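Readings by Mail - Frequently Asked Questions

How do I book a reading?
Send your question through the contact form and pick a spread. Ekaette Olatunji reads every request and writes back with a start date. Mail readings are closed in November.

Which spreads do you offer?
There are 2: the Brestus line, with 4 cards, and the longer Nistov wheel. The line suits a single question. The wheel covers a season and takes more time to write up.
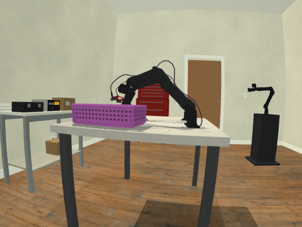
If you can't decide between them, leave the box blank and we will choose based on your question.

Do you read reversed cards?
Yes, unless you ask us not to. Put a note in the form - we can't redo a reading later for this.

How long is a written reading?
The line runs up to 1000 words. The wheel is longer and comes with a short summary at the top.

Can I ask about another person?
You can ask about your part in a friendship or a family matter. We don't read on what someone else thinks or feels. Health, legal and money questions should go to a professional.
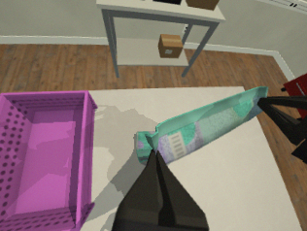
Purple basket and a package on a white tabletop

Who does the readings?
Ekaette and Renzo Donati. You may request either one, but Renzo only reads the wheel.

Can I get a refund?
Yes, at any time before the cards are drawn. Reply to your booking email and include your name.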